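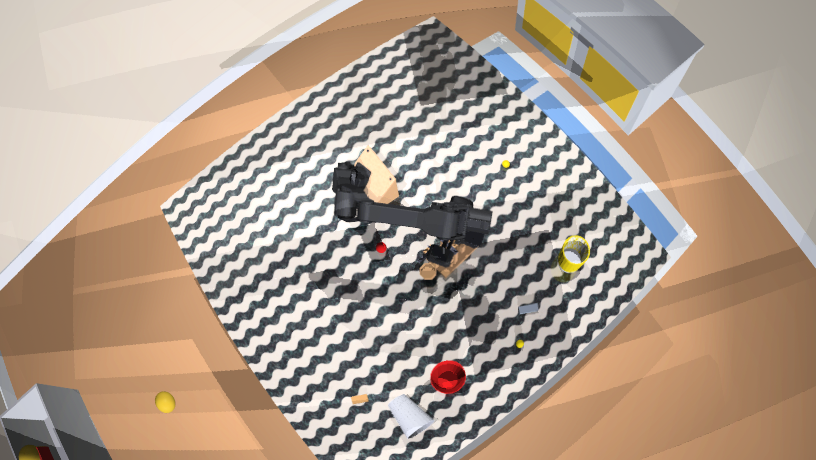 Naswood flatweave rug, 14 months on

Posted 2019-02-04

I put off buying a big rug for years. We've got timber floors right through the house, the warm orangey-brown kind that every second weatherboard in our street seems to have, and I love them, but the lounge room echoed like a school hall and my feet were freezing by the end of May. So the summer before last I finally cracked and ordered the Naswood, in the black and white wavy stripe, in the big square size. A few people have asked me how it's held up (mostly because I wouldn't shut up about it when it arrived), so I thought I'd write it all down.

Price first. I paid 500 dollars in the January sales, delivered. The other one I had my eye on was a hand-knotted wool thing from Räsänen at 1409 dollars, and I did go and stand on it in the shop three separate times. It was gorgeous. It was also nearly three times the money and I have a dog.

Delivery and unrolling

It came rolled tight in heavy plastic and it weighs a tonne. Get someone to help you carry it in, and shift your furniture out first, not while you're holding up one end of a rug and swearing. Ours had a stubborn curl along two sides. I tried the old trick of rolling it back the other way overnight, which did a bit, and then I put the encyclopaedias on the corners for a week and that fixed it. There was a smell, a sort of dusty cardboard smell, and it hung about for a good fortnight with the windows open.

The pattern

Right, the stripes. They are tight and wavy and there are a lot of them, and on the website I thought they looked a bit like beach sand. In real life, over a whole floor, they're much bolder than that! My mum walked in and asked if I was trying to make her seasick. For the first few days I did find my eyes sliding around when I was tired, and if anyone in your house gets migraines I'd order the little swatch before you commit (they'll post you one for free, or they did when I bought mine). After a couple of weeks I stopped noticing. Now when I see the plain grey rug in the spare room I think it looks a bit sad.

Because the pattern's so busy, everything else in the room has had to calm down. My floral cushions went to my sister's. The couch is plain navy and the curtains are white and that's about as much as the room can take.

One thing I didn't think about is that you can't find anything you drop on it. I've lost an earring back, a SIM card and most of a jigsaw. Larger things are fine, but anything tiny and dark is gone until you find it with your bare foot.

Grip

On its own, on polished boards, this rug slides. I went for a skate the first morning carrying a cup of tea. Naswood sell their own underlay but it's dear for what it is, so I bought the Buvex rubber mesh instead for 81 dollars and cut it down with kitchen scissors, leaving a gap of a few centimetres all the way round. It hasn't budged since. I do lift a corner now and then to check the mesh isn't sticking to the floor finish, and so far so good. It also makes the rug feel a fair bit thicker underfoot - a flatweave straight on boards is pretty hard to sit on, and we do a lot of floor sitting.

Cleaning and wear

The black hides mud and the white hides dog hair (he's a very pale labrador), so between the two of them it always looks cleaner than it is. I vacuum it without the spinning brush, because the brush caught a loop early on and I had to tuck it back in with a crochet hook. Red wine has happened once. Cold water and a lot of dabbing got nearly all of it, and what's left you'd have to know about.

Wear is okay. The path from the hallway to the couch has gone slightly fuzzy and the white has greyed there a little. I turned the rug a quarter last winter to even it up, and being square it just drops straight back into the same spot, so that's a real plus over a rectangle. The edge binding has started to lift at one corner and I've stitched it down with black thread. I'd have liked that to last longer.

The room is so much quieter, though. The telly is down a few notches and you can have a conversation from the kitchen without it bouncing off every wall.

Would I buy it again?

Yes, at the sale price. At full price I'd probably wait, or have a look at the Lirlow range, which a neighbour has in a softer version of the same idea (blue and cream, and a bit easier on the eyes). Four stars from me, with one off for the binding. If you do order one, measure the room with masking tape on the floor first. I was certain the next size down would do and it would have looked like a bath mat.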